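Search this site Enter keyword Go

How to report an injury at work and make your claim for compensation

By Tolera Araya
2001-02-14

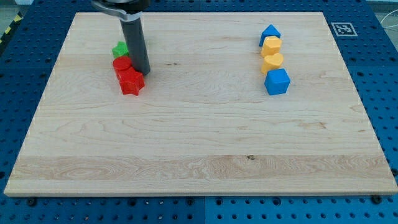 A maple board on a blue pegboard work surface.

I wrote this page for workers at small firms who were hurt on the job and do not know where to start. I worked in the claims office at Flatau for many years, and I saw good claims become slow for very simple reasons. The rules are different from place to place, so please check the time limits where you live.

1. Tell your supervisor the same day

Do it even if the injury looks small. A sore wrist in the morning can be a serious problem one week later. If you tell him by mouth, write a short note as well and keep a copy. The note should say the date, the hour, the place, which part of the body is hurt and who was near you.

2. See a doctor and say that it happened at work

Many people forget the second part. If the doctor's first report says only "pain in shoulder", the insurer will ask later where the pain came from. Tell also about old injuries to the same part. They will find them in the records, and it is better that they hear it from you.

3. Fill in the claim form

Your employer must give you the form. At Murkier, where my cousin worked, they kept it in a locked drawer and he had to ask 2 times. Use black ink, and do not leave a box empty — write "none" or "not known". Describe the accident in plain words: "I lifted a box from the floor and felt a sharp pain in my lower back."

4. Check the wage figure

The weekly payment is normally counted from your wages before the injury. Compare the employer's figure with your own pay slips. In one claim I handled, overtime was left out and the worker was short by 297 over the whole period. After he sent the slips it was corrected to 1,222 in total.

5. Keep a folder

Put in it every letter, receipt and bus ticket to the hospital. Write down each telephone call with the name of the person. One woman from Akande had almost 900 pages by August, but she could find any paper quickly.

6. If the claim is refused

Read the letter for the reason and for the last day to appeal. Ask for the reason in writing if it is not there. This is the time to speak with a lawyer or your union — many will give the first meeting free. Do not sign a settlement before somebody has explained to you what rights you give up.

The sample note for step 1 is in the Vuresell handbook, which some libraries keep.

Last updated: wage section corrected, step 6 made longer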